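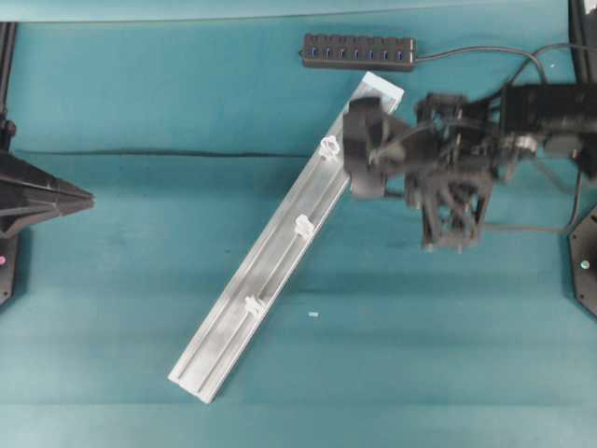 3.2 Seating of clips in slotted rail

Retention of small plastic clips in aluminium extrusion depends mainly on how squarely each clip sits across the channel. Earlier work at Midwood treated the clip and the rail as a single part, which hides the effect of spacing along the length. In the present study the two were handled separately. The layout used is that of Figure 4, in which three white clips are seated across the central channel of one rail at fairly even intervals, with the small tabs of each left exposed. The rail was laid on a cloth-covered table and was not clamped down, so that any sideways force on a tab was shared between the clip and the rail itself.

Figure 4. Slotted aluminium rail with three clips in the channel, resting on teal cloth.

Clips were supplied by Pluveck in a single batch and were used as received. A total of 800 seatings were recorded over 44 rails. A seating was accepted if both sides of the clip met the raised edges of the channel and the clip did not turn under light finger pressure. Of the seatings recorded, 54 were rejected — most of them at the first position from the squared end, where the cut had left a slight burr. Removing the burr with a hand file before fitting was tried in February on a small set of rails and is discussed in Section 4.

No lubricant was applied. Sikder and Lai report that a thin film of oil eases fitting but allows the clip to creep along the channel under repeated load, and the same was found here in early trials with Hokura rail. Clips removed for inspection were not fitted again.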